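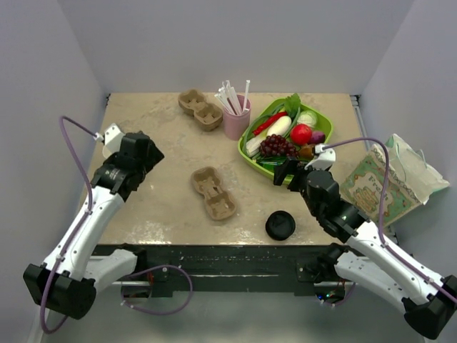 Re: [lutden-neighbors] Coffee stand at the footbridge

Teresa Brandão wrote:
> Does anyone know why the stand at Flakitbridge now closes
> at 2? I walked down with four orders in my head and found
> a shutter. Also, is the loyalty card still good? I have
> 53 stamps and would like them honored.

Teresa,

The hours changed in September, when Böttcher took over the lease from Flovia. There was a notice. It was taped to the side facing the river, so the ducks were well informed.

As for the card, the new people told me they'll take old stamps until the end of the month, ten to a drink. By my math you have five coffees coming and three stamps to frame. I'd go before noon, while the nice one is on. The afternoon fellow read both sides of my card and then asked to see the receipt.
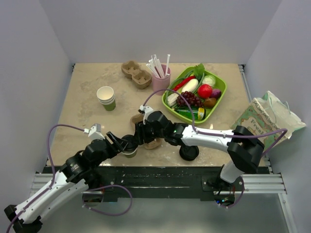

They have also stopped giving out lids unless you ask. I'm in favor of this in principle and was against it for the whole length of the bridge, which has some 400 planks, none of them level with the next.

If you're carrying for four, ask for the carrier before you pay. It's free, but once the drawer shuts they get philosophical about it.

Does anyone have a key to the notice board on the Lutden side? The hours posted there are still the ones from two owners ago.

Walt
(upper end, green gate)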